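Gernwood Boot and Shoe Wax, Unscented

Home > Care > Leather > Waxes

In stock. Ships from Danladi Street, usually the next morning, unless the label printer is in one of its moods.

Gernwood is a stiff, old-fashioned leather wax. It comes in a tin with a lid that needs a coin to open it. We have asked the maker about the lid. The maker likes the lid.

It goes on smooth leather only. Suede will look like a wet dog and stay that way, and we don't refund for suede. Patent leather doesn't need it. Canvas, we have no idea why you'd ask, but people do, so: no.

Warm a little on a cloth, rub it in with small circles, pay attention to the seam where the upper meets the sole, and leave the pair overnight somewhere that isn't a radiator. Brush in the morning. New boots want 2 coats. Old boots want as many as you have patience for, and will still look like old boots.

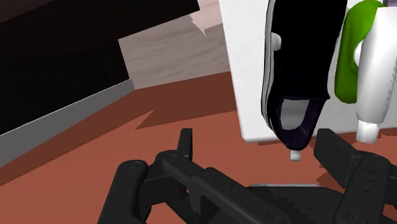
Neutral darkens tan leather a shade. It says so on the tin in very small type, and we are saying so again in normal type, as Danjuma Balogun on our returns desk would like his December back. If you are waxing something pale and precious, try the inside of the tongue first. The black is properly black and will also do your fingers, your cuffs and the cat.

Sizes
Small tin, 300 g
Large tin, 600 g (same lid, bigger coin)

Colors
Neutral, black, dark brown. Oxblood is gone until the maker feels like it again.

Goes with
Momik horsehair brush, long handle
Asix cotton cloths, pack of 2

What customers say

"Did my work boots and my father's work boots. His look better than mine, which he has mentioned." Yetunde Iyamu

"Good wax. Bent a spoon on the lid." Jasmina Pavlović

"Smells of nothing, as advertised. I miss the old one that smelled of turpentine and gave me a headache." Ulla Fagerlund

Returns
Unopened tins, any time within the month. Opened tins, only if something is wrong with the wax. A change of heart about the color of your shoes belongs to you.

Shipping
Free on orders over 2 large tins. Heavier orders go by freight, and the driver will not carry them upstairs.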